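Search this site Search Go

Access Control and Identity, Unit 6
Handout: Card readers, door controllers and the wire between them

Notes by Iveta Kováčik, revised June 2025. Bring these to the lab, along with a small flat screwdriver, which the department owned plenty of once.

6.1 Where the decision is made

Students arrive believing that the reader on the wall opens the door. It doesn't. In a sensible installation the reader is a rather dim device which picks up a number from a card and passes it along. The controller, sitting in a locked cabinet on the secure side, looks the number up and decides whether to release the lock. Someone who levers the reader off the wall should be left holding a reader and some wires, and still be standing in the corridor.

A standalone unit puts the reader, the memory and the relay in one box. These are cheap and quick to fit. They also put the relay terminals on the wrong side of the door, a few screws away from anyone with patience. Use them for the stationery cupboard.
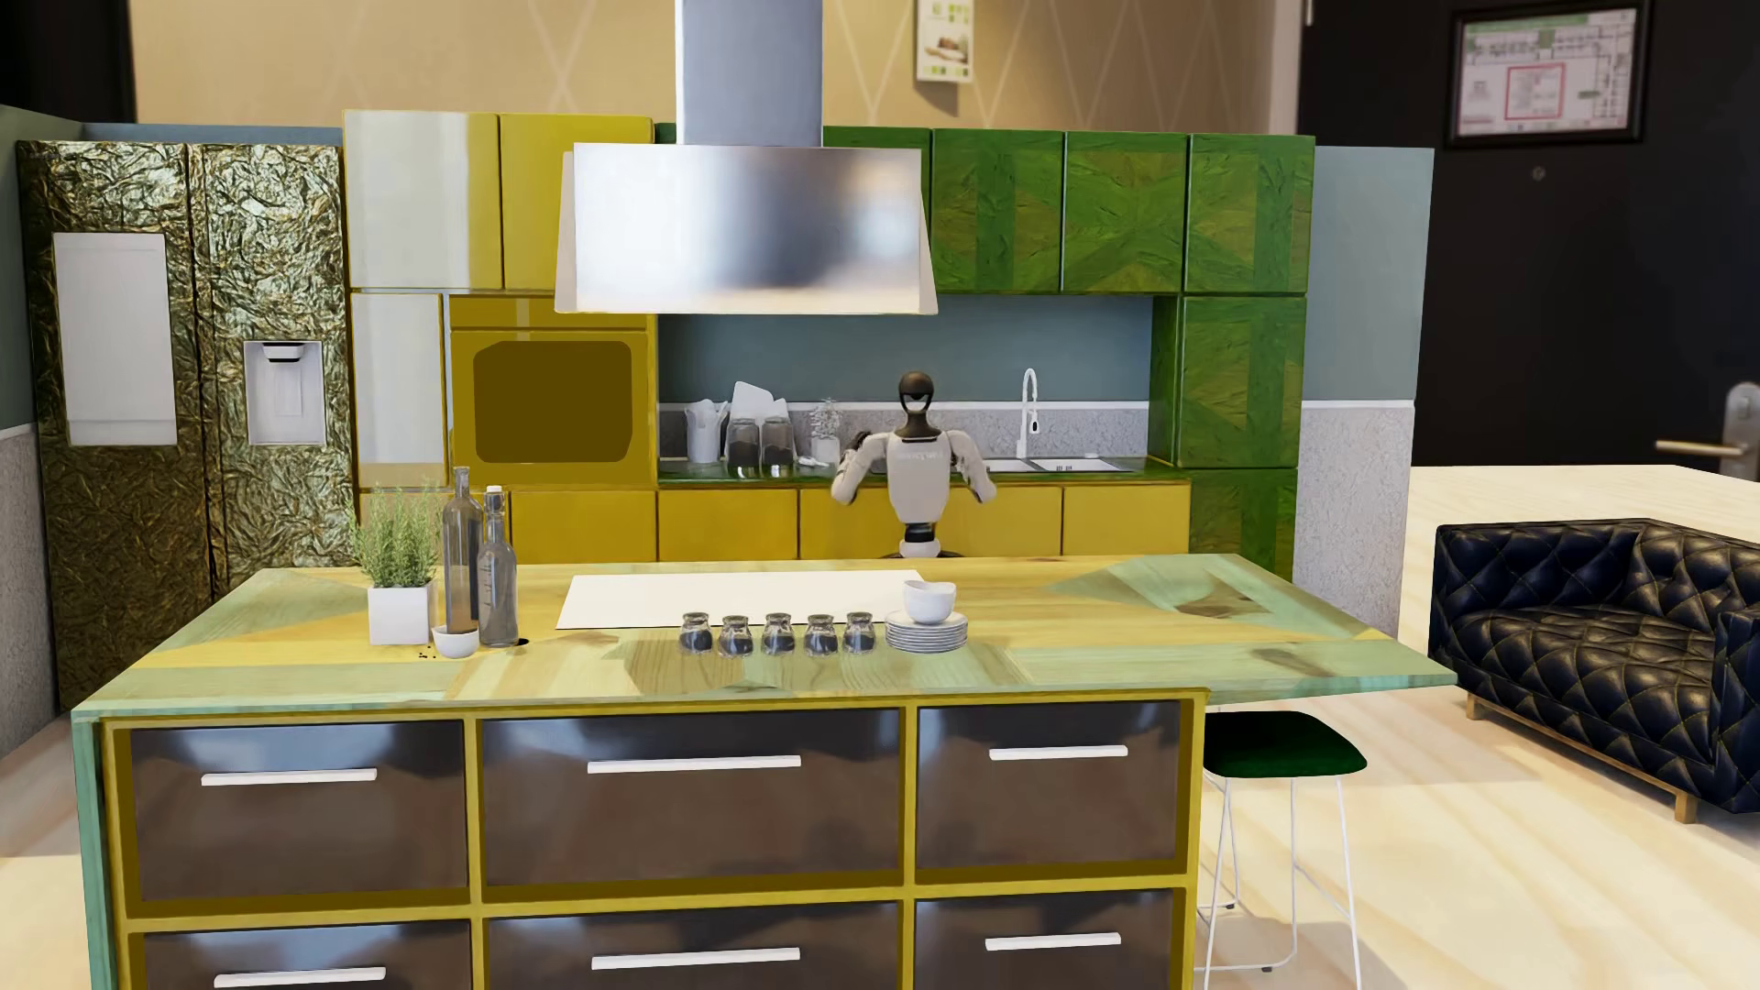

6.2 Card numbers

The classic low-frequency card (125 kHz) announces its number to anything that powers it up. There is no secret and no challenge. Copying one takes seconds, and the copy works as well as the original, sometimes better if the original has been through the wash.

The common 26-bit format is laid out like this:

1 bit leading parity (even)
8 bits facility code, 0 to 255
16 bits card number, 0 to 65535
1 bit trailing parity (odd)

Eight bits of facility code is not a lot when shared between all the buildings in the world. Our worked case is the Tretura warehouse, where 3000 cards were ordered with a facility code of 60. The firm across the yard, Burkier, had ordered theirs with 60 as well. Card 2263 existed at both sites, and its Burkier holder could have walked into the Tretura loading bay on any morning he felt like it. Mortimer Escobedo found the overlap while comparing two spreadsheets for another purpose altogether, and I recommend reading his notes for the tone alone.

Parity, by the way, catches a bit damaged in transit. It tells you nothing about whether the card is genuine. Every year somebody writes the opposite in the exam, usually in confident handwriting.

6.3 Wiegand and OSDP

Wiegand wiring uses two data lines, D0 and D1, both resting high. A short pulse on D0 is a zero, and a short pulse on D1 is a one. The traffic is unencrypted and goes one way, apart from separate wires for the LED and the buzzer. A small board clipped on behind the reader can record every card presented and replay any of them later.
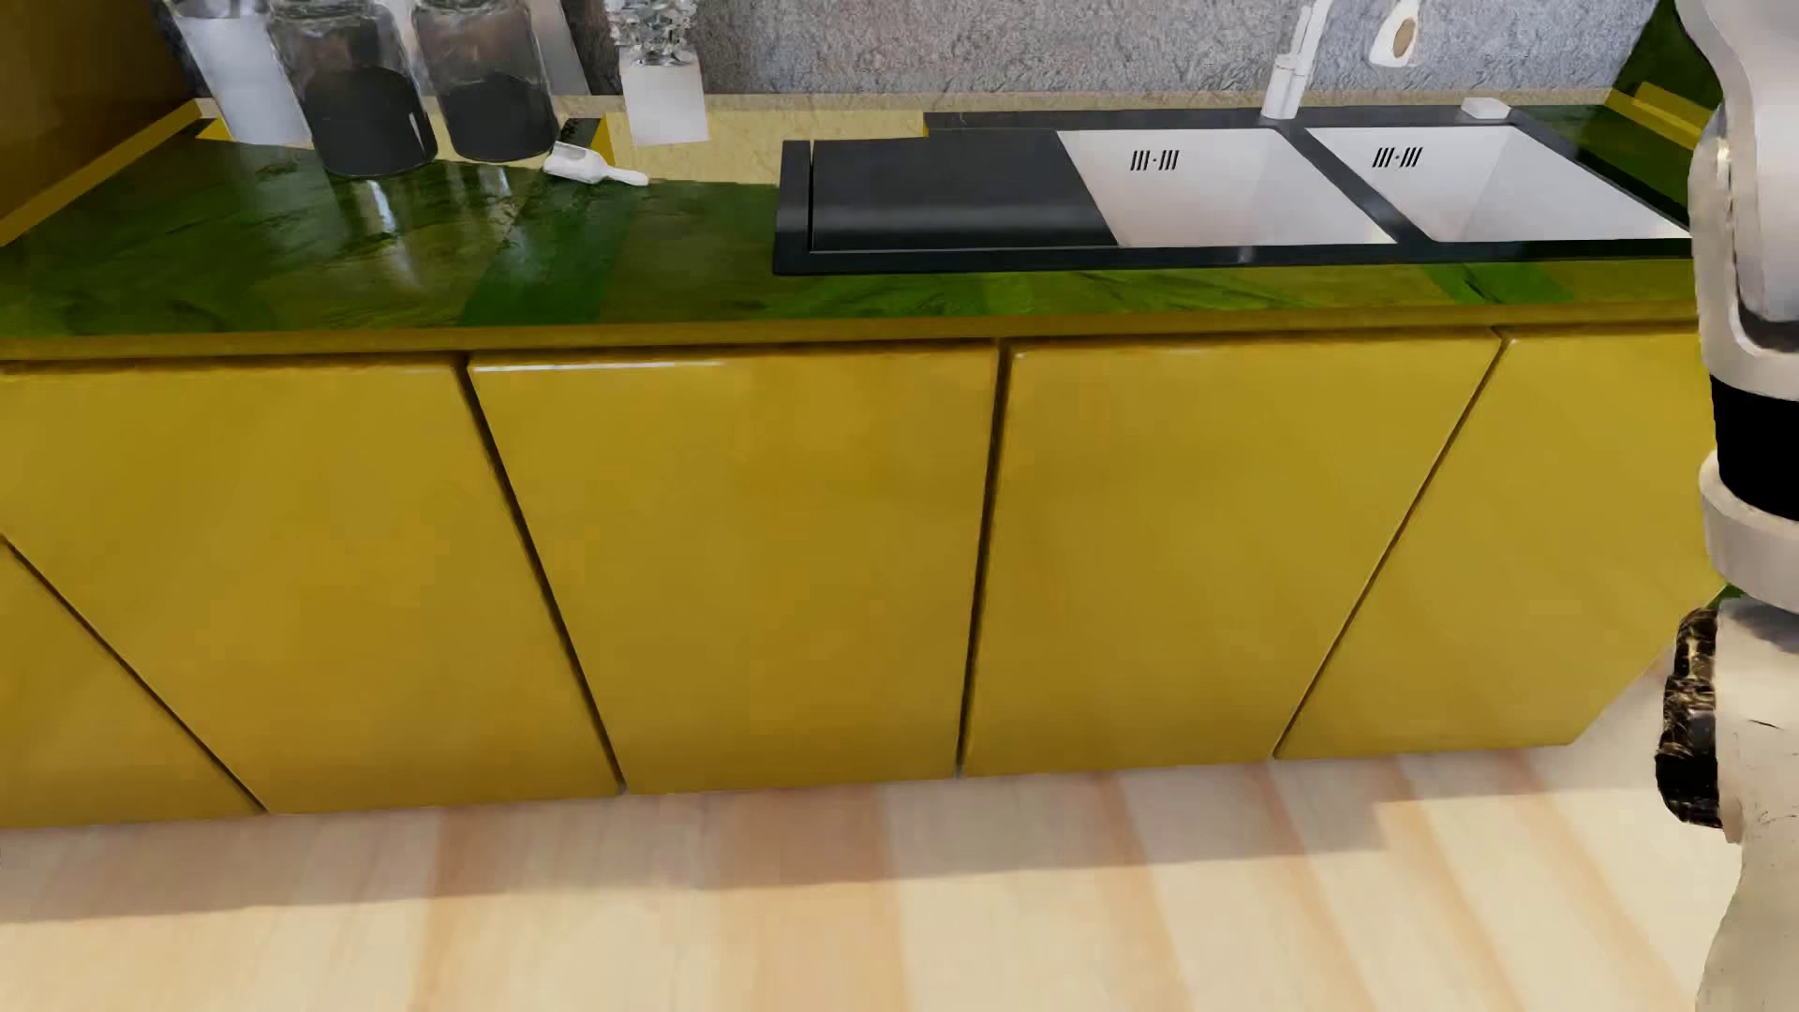
OSDP runs over RS-485 and talks in both directions, so the controller can poll the reader and notice when it stops answering. With Secure Channel switched on, the traffic is encrypted with AES-128. Note the words "switched on". Plenty of sites have paid for OSDP readers and run them in the clear, or left the default key in place – a fine lock with the key taped to it.

6.4 Fail-safe and fail-secure

Fail-safe: the lock releases when power is lost. Magnetic locks behave this way by nature.
Fail-secure: the lock stays locked from the outside when power is lost. People inside must still be able to get out, normally by a mechanical handle.

Check the fire strategy before choosing. "The installer said it was fine" is not a fire strategy.

6.5 Before the lab

Read the Galtine controller manual, chapter 9, skipping the foreword. Decode the bit string on the bench sheet by hand and check both parity bits. Then write half a page on what Tretura should have asked its card supplier. Blažena Trnka runs the lab and will not accept a screenshot of a decoder.

The July resit covers 6.2 and 6.3 only.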